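In Favour of the Mixed Box

I have kept a house with children in it, on and off, for long enough to have owned most kinds of toy storage. There was the shelf unit with eight drawers, each with a label. There was a row of fabric cubes. There was a chest with a lid that came down on fingers. What I have now is one wide, open box with everything in it, and I think it is better than all the others.
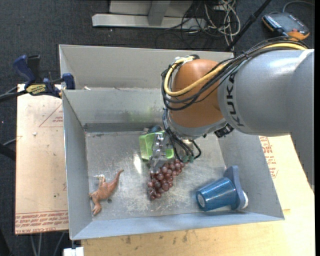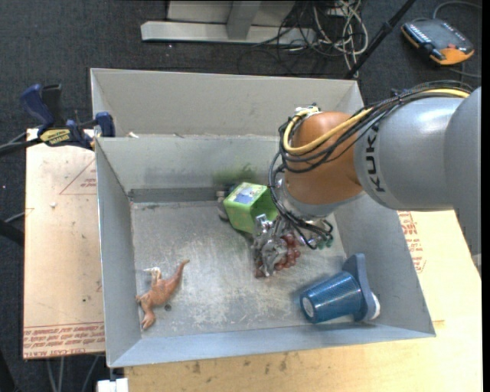
My sister-in-law, Ronja Lindholm, takes the opposite view, and as she put it to me at some length over the holidays I will try to be fair to her. She holds that children play better when their things are sorted. Cars go with cars, animals with animals, play food with play food and the tea set on its own shelf. She bought a storage system from Söderlund when her two were small and she still speaks well of it. In her view a bin holding a bunch of plastic grapes, a toy dinosaur on its side and a blue cup tipped over is a bin that has given up. I look at the same handful of things and see the start of a decent afternoon. The dinosaur is hungry, there are grapes, and there is something to drink from. If those were kept in three labelled drawers, a child would have to think of the game first and then go round collecting the parts for it. Small children don't work in that order. They find two things lying next to each other and the game comes out of that.

Ronja's answer is that this is all very well until somebody wants a particular thing. I grant her that. A child looking for one small figure in a deep box will empty the box, and then you have the contents on the floor and a child who has lost interest. I have stood in that room in my socks. But the fault there is in the depth and the quantity, and you can deal with both without buying any drawers.

Depth first. The old chest was as deep as my arm and whatever went to the bottom stayed there until we moved house. A good toy box is shallow and wide, and if the sides slope outwards so much the better, as you can see into the corners from where you are standing and a short arm can reach in. It should have no lid. It should be made of something that can be scuffed without anyone minding, and it should be wiped out now and then, which I do less often than I should. If there is a smaller compartment along one side, use it for the bits that get lost, the counters and the dolls' shoes, and leave the main part for everything else.

Quantity is harder. Last March I went through every toy in the house, and for once in my life I kept a tally. We had 441 separate items, leaving out bricks and crayons. I had told people it was about 70. I doubt we were unusual. Most of it had come in ones and twos from relatives, school fairs and the front of magazines, and nearly all of it was being stored with great care in the labelled drawers. That was what turned me against them. A good storage system lets you keep far too much and never notice. With an open box, you know it is full because things are falling off the top.

I took roughly half to the charity shop in Padbridge over the next few weeks and put a good part of the rest in the loft. What stayed down was one box's worth, and the rule since then has been that the box may be changed but not added to. When something comes down from the loft, something goes up. The children took to this much faster than the adults did.

The other argument for sorting is that it teaches tidiness. I have heard this from teachers, from my own mother and from Uwe Hagedorn, who ran the playgroup at Jenen when we lived there and had a picture stuck on the front of every tray. His trays were beautiful. They were also put right by Uwe himself after everyone had gone home, and he told me once that it took him the better part of an hour. A playgroup can perhaps stand that. In a family it means a parent kneeling on the carpet at eight in the evening deciding whether a plastic bunch of grapes is food or a farm item. The children have learned nothing from it, being in bed.

With one box, tidying is a job a three-year-old can do alone. Everything on the floor goes in the box. There is no wrong place to put it. My youngest does the whole room before his bath, badly and cheerfully, and he did not do it once in the years of the drawers.

I make exceptions. Jigsaws must be kept apart, and so must anything with a board. Bricks need their own tub. Good crayons should be kept out of the way of everything. If a child has a real passion, for trains say, then the trains should have a home and be left alone in it. I am talking about the rest, the cups and animals and odd blocks that belong to no set and are played with more than anything that does.

Ronja is coming again at Easter with hers, who are now too old for any of it. She has offered me the Söderlund drawers. I have said I would take them for the shed.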